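Canden Tariff Pact

The Canden Tariff Pact is a customs agreement between Brarkamby and Falton, named for the border town where it was signed on Wednesday, April 14, 2021. It lowered duties on most manufactured goods traded between the two countries and set up a joint panel to settle disputes, the first of which concerned the seating plan for the joint panel.

Background

Brarkamby and Falton had taxed each other's goods for decades, usually in retaliation for something the other had taxed first. By the time talks opened, the combined tariff schedule ran to 22 volumes and contained separate rates for left and right gloves. Falton's trade minister, Ivan Sirko, called the system "thorough." His counterpart, Kamran Sharifi, preferred "expensive," and importers on both sides tended to agree with him.

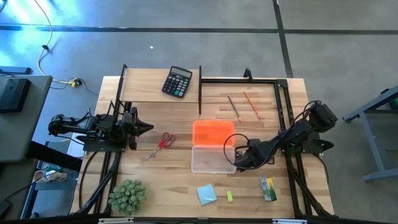
Negotiations

Talks were held over 12 rounds, alternating between capitals until the delegations grew tired of the train and settled on Canden. Cars and machine parts were dealt with in an afternoon. Cheese took five rounds. Falton wanted protection for its smoked varieties, while Brarkamby held that smoking was a process and could not be owned by a country - a position it dropped when the subject turned to its own plum brandy.

The final text allowed each side to keep three protected products. Both governments announced this as a victory, in press releases issued within the same hour.

Terms

Duties on covered goods fell to 5 percent, with a review every August. Farm products were left mostly alone. Companies must prove that their goods were made in one of the two countries by filing an origin certificate, a form short enough to fit on one page provided the notes are printed separately.

Disputes go first to the panel and then, if the panel cannot agree, to the Abbasi Procedure, under which an outside arbitrator picks one side's proposal without changes. The threat of it has made the panel noticeably more agreeable.
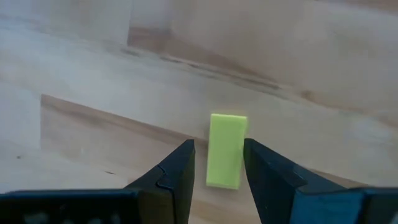 Does the pact create a customs union?

It doesn't. A customs union would require a shared tariff on goods from everyone else, and the pact leaves each country free to set its own. That freedom is why origin certificates are needed at the border.

Reception

Exporters welcomed the agreement and asked for a longer one. Dairy groups in Falton objected to the cheese clause, as did dairy groups in Brarkamby, for the opposite reason. The glove rates were merged at the first review.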